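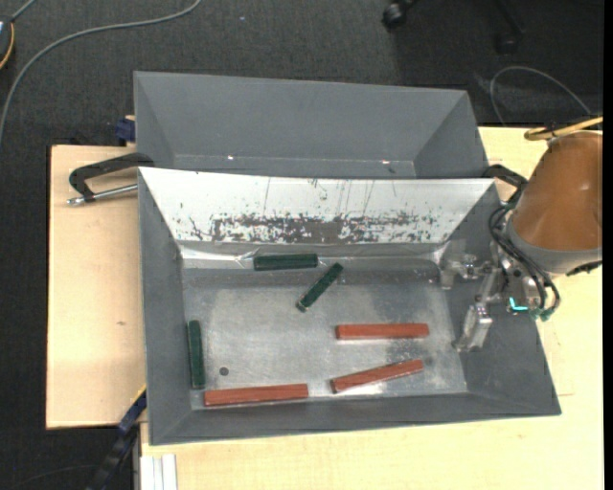
*Two gray metal bins on a light-wood tabletop. The front one has a scratched, silvery back wall.*

# Stipple brush

A **stipple brush** is a vector brush that scatters dots along a path or inside a closed shape, so you can shade a drawing without filling it with a flat color. I've been keeping this article going on our little design wiki since the Mosum forum shut down, so forgive me if I slip into "I" now and then (the style guide here says that's fine!).

## How it works

You draw a line or pick a shape, and the program drops dots on it following three settings: spacing, size and jitter. Jitter is the one I'd play with first. At zero you get neat rows that look like a newspaper photo, and once you push it up to 30 percent the dots start to feel hand-placed. Go past that and my shadows usually turn into pepper.

Most programs store the dots in one of two ways:

- **Live dots** stay tied to the path. Bend the path and they move along with it.
- **Expanded dots** are separate little circles you can grab one by one, which is lovely for fixing a nose or an eyelid and terrible for file size. One moth drawing of mine came to 3590 circles after expanding, and scrolling was like wading through syrup.

## History

The version most of us here started with is the Dondness set, put together by Ebuka Babalola for botanical drawings. It came with eight brushes, all black, and you had to recolor every one by hand. Jae-hoon Chae later rebuilt them as the Herkmont pack, which has 38 brushes and follows the stroke color of whatever you've got selected. I still go back to the old set for leaves, because the dots are a bit lumpy and I like them that way.

## Known problems

Corners are the big one. Dots bunch up on the inside of a sharp turn, and the usual cure is to round the corner slightly or split the path there. (Jae-hoon suggests splitting. I'm lazy and I round.)

Exporting to PDF can also turn live dots into a bitmap without any warning, so zoom way in and check the edges before you send anything to a printer. The Hofstetter plug-in is supposed to keep them as vectors, but it crashed for me both times I tried it on a big file. If you've had better luck, please add your settings to the talk page!

## See also

- Hatching brush
- Halftone
- Scatter along path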